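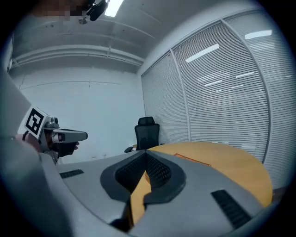 Brokora Bench Rules, wall card set

Nine rules for hand-held gripper work, printed on card stiff enough to survive a coffee. Stock no. 527. Pack of 48, shipped from Brevness on Thursdays.
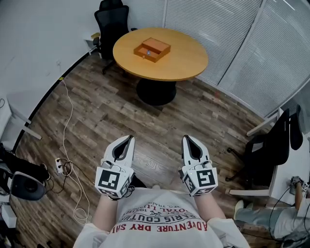

Rule 4 is the one people argue with: cables get a route before anyone picks up a tool. A white cable wandering over the floor to an outlet strip full of black cords is the sort of thing it has in mind, and "I know where it is" doesn't count as a route. Rule 5 covers marker faces, which stay clear of sleeves, thumbs and lunch.

Also sold in Likau format, for taller walls.

Contact Brokora | © Brokora | Back to top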